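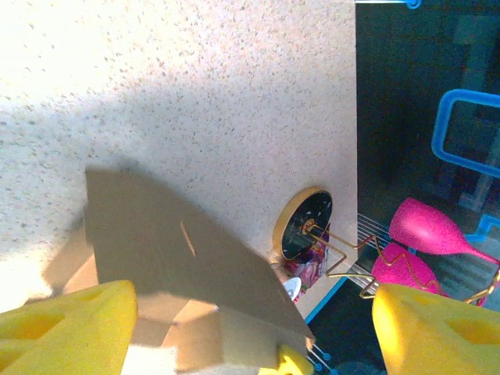 Tapio Saarinen wrote to me that the residence halls must close at some time of the year, that every building needs a rest, and that a student who chooses a college far from home should plan for this before he or she buys the ticket. He wrote it politely, and I have thought about his letter for a long time. I want to answer it in public, as I believe many people at Flitholm think the same and do not write letters.

Sunday, April 7, 2024
6 min read
7 shares

My subject is the winter closing. Every year the college locks the residence halls after the last exam and opens them again in January, on the weekend before classes. In between, the student must be somewhere else. The housing contract says this clearly. It is on the second page, after the rules on candles and before the rules on bicycles, and every student signs it, usually in the summer, often on a telephone, and sometimes in a language which he or she has studied only in school.

I signed such a contract too, many years ago at another college, in a country which was not mine. I did not understand the word "vacate." I knew "vacation," and so I believed the paragraph was telling me when my vacation would be. When I learned the real meaning it was already December. I slept on the couch of a classmate whose parents were very kind to me and also, I think, a little tired of me after the first week. I do not tell this for pity. I tell it to show that a student can read every word of a contract and still not know that it takes away his bed.

Mr. Saarinen says one should plan. I agree that planning is a good habit. But let us look at what the plan would be. A ticket home for one of my present advisees cost her $1,350 this winter, and that was the cheaper one, with a night in an airport. She has a job in the library, and her visa does not allow her to work more hours during the term than she already works. She could not plan this money into existence. Her roommate, who comes from a town three hours away by car, paid for a tank of gas. The two of them live behind the same door and pay the same housing rate. The closing costs one of them a tank of gas and the other one most of what she had saved.

The question is often described as an international question, and this is the first mistake. When I began to ask my students about it, some of the hardest answers came from Americans. One young man grew up in foster care and does not have an address to go back to. Another student told her family something about herself last year, and she is not welcome at their table now. A third has a home and a family and a bed, and the house is not safe for her, and she said no more than that and I did not ask. None of these students appear in the international office's list. They appear in no list at all. In November they start to be very friendly to people who have apartments.

I have heard it said that we have an exception process. This is true, we have one. A student may apply to remain, and if the application is approved, he or she is moved into Mullen Hall for the weeks of the closing. The form is in Trirnovum, the same system where the students choose their meal plan and report a broken shower. I asked a student to show it to me. There is a box in which you must explain "why you are unable to return home." It accepts a limited number of characters. Below it there is a place to attach documentation.

I ask the reader to imagine what document the student from foster care should attach. I ask what paper proves that a mother does not answer the phone. The form was made, I am sure, by a reasonable person who was thinking about flight schedules and athletic practice. It has no bad intention in it. But it asks a person of nineteen to write her worst private matter in a small box, for a reader whose name she does not know, and then to wait. One of my students waited until 2 days before the closing. She had her clothes in bags already.

And after the approval there is a charge by the night. It is not a big charge if you look at one night. The dining hall is closed in the same period, so the food must be bought also, and the kitchen in Mullen has one stove. I have seen this kitchen. It is clean and it works, and I don't wish to exaggerate. Still, a student who stays for the whole closing pays the college more for the winter than a student who leaves, and she is in nearly every case the one who has less.

Now to the argument about the buildings. I take it seriously. Heating is expensive, the staff have families and deserve their holidays, and there are repairs which can be done only when the rooms are empty. A friend who works with the maintenance crew explained to me that Wouters Hall had its pipes replaced in two different winters, and that it would have been impossible with people inside. I believe him. I would never ask that a custodian give up his own Christmas so that my student may have hers.

But this argument explains why some buildings must close. It doesn't explain why all of them must, or why the student in the one open building should have to move her things there, pay for the move from her own pocket, and ask permission as for a favor. Other colleges, some of them poorer than ours, name one or two halls as open all year, and the students who know they will need this choose them in the spring when everybody chooses. No box, no documentation. You mark that you want a hall that stays open, and you get a room in it, and you unpack in August and your posters remain on the wall until May. If we did this with Wouters, where the pipes are new, there would be no more heating to pay than for Mullen. I am not an engineer and maybe I am missing something. Then I would like to be told what it is.

I expect the reply that too many would ask for it. People say this of every good thing. I think most students like to go home if they have a home which is good to them. They want their dog and their own pillow and their grandmother's cooking. The ones who would choose the open hall, knowing how quiet the campus is in that season - the wind comes over the parking lots and even the coffee place is dark - are mostly the ones who need it. And if a few choose it only because they like quiet, I can't see what harm is done to anybody.

There is a thing that is harder for me to write about, and it is how we speak. In the last weeks of the fall term I receive many messages from the college. They wish me a restful time with my loved ones. The message to the students says, "As you head home to family." I know that a message must say something, and I have written such sentences too, at the end of a class, with my coat already on. But when I look at the room I can now see who looks down at the desk when I say it. Since last year I say only that I hope they will sleep enough. It seems a small change and I was surprised that a student thanked me.

We speak very much at Flitholm about belonging. The word is on the banners on the road from the bus stop, and it is in the first paragraph of our plan for the coming years. I like the word. In my own language we do not have one which is so exact. But I don't believe you can say to a person that she belongs in a place from August, and then that she must show papers in December in order to stay there. She will hear the second message better than the first.

I should say also what I don't know. I do not know how many students slept this winter in cars or on floors, or in a place where they were afraid. The college does not know it either, and it has not asked. A short question in the January check-in would be enough - where did you stay, and would you have preferred to stay here - with no name on it. I would trust the answer even if it showed me that I am wrong and that there are only very few of them. For very few students, it would be cheap to do it properly.

To Mr. Saarinen I want to say that his letter was fair, and that he reminded me in it how he himself came to college with one suitcase and asked for nothing. I respect this. I also came with one suitcase. Many of us who managed it alone are proud of having managed it, and I feel this pride too when I tell about the couch. But I was lucky with that couch. The classmate sat next to me by accident of the alphabet. If my name had started with another letter I don't know where I would have been on Christmas Eve, and I would not like the college to depend on the alphabet a second time.

The room selection for the next year opens soon in Trirnovum. There is still time to put one more line in it, and to write to the students, in simple words, what it means. Please do not use "vacate."

2 comments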